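테노티스 정규 음반 제작 회의록

일자: 2018년 1월 6일
장소: 포레티 레코드 2층 회의실
안건: 선공개곡 일정, 커버곡 사용 허락, 한정반 수량, 발매 공연
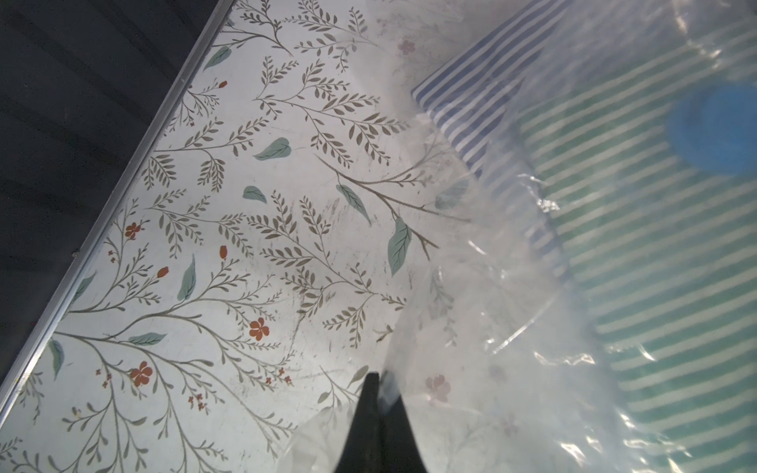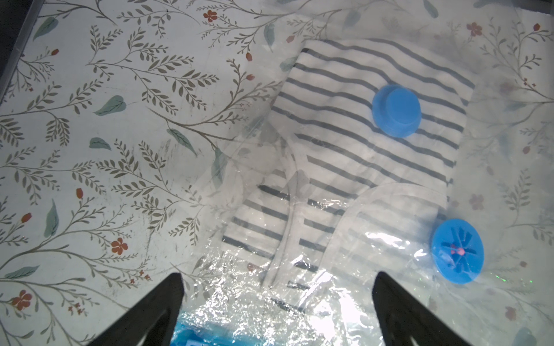

꽃과 잎 무늬 바닥 위의 투명 비닐봉투. 두 번째 사진은 줄무늬 옷이 들어 있는 봉투.

작성: 주사라 에반젤리스타 (포레티 레코드 제작관리)

1. 전 회의록 확인
지난 회의록은 수정 없이 승인함. 믹싱 엔지니어 교체 건은 계약서 서명이 끝나 안건에서 삭제함.

2. 녹음 진행 상황
수록 예정곡 가운데 보컬 녹음이 남은 곡은 2곡임. 한 곡은 후렴 가사를 다시 쓰는 중이고, 다른 한 곡은 키를 반음 낮춰 처음부터 다시 부르기로 함. 테노티스 측은 재녹음분을 기존 스튜디오에서 진행하기를 원했고 이견 없었음.
드럼 트랙의 잡음 문제는 엔지니어가 원본 파일을 다시 확인하기로 함. 편집으로 해결되지 않으면 해당 구간만 재녹음함.

3. 선공개곡
후보는 「윈도 시트」와 「늦은 답장」이었음. 홍보팀은 길이가 짧고 도입부가 빠른 「윈도 시트」를 추천함. 테노티스는 「늦은 답장」이 음반 전체 분위기에 더 가깝다는 의견을 냄. 논의 끝에 「늦은 답장」을 먼저 내고 「윈도 시트」는 음반 발매 직전에 공개하기로 결정함.
뮤직비디오는 「늦은 답장」만 제작함. 「윈도 시트」는 가사 영상으로 대체함.

4. 커버곡
위크라마싱헤의 곡을 다시 부른 버전을 보너스 트랙으로 넣는 안을 검토함. 원곡 출판사에서 음반 수록은 가능하다고 구두로 답했으나 영상 사용에 대한 답은 아직 없음. 서면 허락을 받기 전에는 곡목표에 넣지 않음. 영상 사용이 거절될 경우 음원만 수록함.
온라인에 올린 라이브 버전은 그대로 두되 설명란의 작곡자 표기를 고치기로 함. 현재 표기에 편곡자 이름이 빠져 있음.

5. 한정반
예약 페이지에 알림을 신청한 인원은 3,548명으로 보고됨. 이 가운데 LP를 선택한 인원은 2,195명임. 제작팀은 LP를 신청 인원에 맞춰 찍자고 했고, 영업팀은 실제 구매로 이어지는 비율을 알 수 없다며 반대함. 수량은 공장 견적을 받은 뒤 다음 회의에서 정함.
번호를 매긴 서명반은 79장으로 확정함. 서명반은 온라인에서만 판매하고 1인 1장으로 제한함.
표지 시안은 두 번째 안을 채택함. 뒷면 글자가 작다는 지적이 있어 글자 크기를 키운 수정본을 다시 받기로 함.

6. 발매 공연
공연장은 실로우 홀을 우선으로 협의함. 음반은 9월 발매를 목표로 하고 공연은 발매 뒤에 잡음. 대관 담당자가 제시한 날짜 중 하나가 밴드 베이스 연주자의 다른 일정과 겹쳐 제외함. 게스트 섭외는 테노티스가 직접 연락해 보고 결과를 알리기로 함.

7. 후속 조치
커버곡 서면 허락 요청: 에반젤리스타
LP 공장 견적: 제작팀
설명란 작곡자 표기 수정: 홍보팀
실로우 홀 대관 가능일 재확인: 공연팀

8. 기타
데모 음원 공유 폴더의 비밀번호를 변경함. 새 비밀번호는 참석자에게 개별 전달함. 다음 회의 일정은 공장 견적이 들어온 뒤 메일로 공지함.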